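Workshop tips: bolts, plates and where the small stuff goes

Quick one this week. Adjustable dumbbells, the threaded kind, plus any other thing that stacks on a bolt. Same rules for all of it.

First rule – get a tray. White plastic, raised rim, nothing fancy. Dark parts show up on it and don't roll off the bench. Mine came out of a kitchen drawer. Rubber washers, discs, collars, all of it goes on the tray the second it comes off.

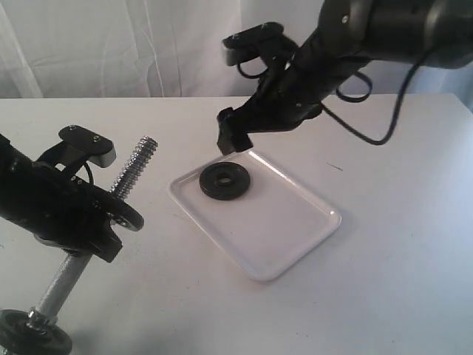

HORSKA, Monday, February 17, 2020 – A rubber disc with a center hole is easy to lose track of. Set it flat on the tray, never on edge. If you have two that look alike, check thickness before putting them back. Thick one where the thick one was. Masking tape and a pencil if you can't remember, and you won't.

Clear the table first. Everything. White top is best, an old sheet over a dark one does fine. Smooth it out or the small nuts hide in the folds.

Cleaning threads:

Old toothbrush, dry, run it round following the spiral. Not up and down, you just pack the dirt in deeper.

Then a rag with a drop of light oil. One drop. Gayan Samarakoon wrote in to say he uses candle wax instead, rubbed on and wiped off, and it doesn't pick up lint. Tried it, works, a bit slow.

Rust spots – white vinegar on a cotton swab, 14 minutes, wipe, dry right away. Don't soak the whole bolt overnight. I did that once and got a gray fuzzy bolt.

Crossed threads: stop. Back it off by hand, turn it the wrong way till you feel a small drop, then go forward. If you need a wrench in the first couple turns its crossed again.

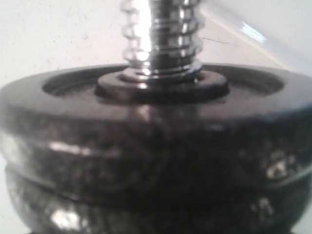 Grooves are where the grime sits. Anywhere a collar meets a plate, or two sections meet at a seam, you get a ring of dust and old oil. Wooden toothpick, wrapped in a scrap of T-shirt. Go round once, throw it out, new one. No screwdrivers, they scratch the finish and then the scratch rusts.

Mottled or hammered looking metal hides dirt, so go by feel. Run a thumb along it. Gritty means not done.

Weight plates: lift with two hands and bend your knees even for the small ones. Refilwe Masilela dropped one on a tile floor in April and the tile was $95 to fix. Folded towel under the work, every time.

Putting it back together – flat side in, rubber where metal would touch metal. Hand tight, then a quarter turn more. Give it a shake by your ear. Rattle means something is missing, go look at the tray.

Storage. Lidded tub, dry shelf, off the concrete. Spare washers in a sandwich bag, taped inside the lid so they dont wander.

Reader question from Lungile Steyn, can you put the rubber parts in the dishwasher. No. Warm water, dish soap, air dry flat.

Next time: drawer slides that stick. Send yours in before the weekend.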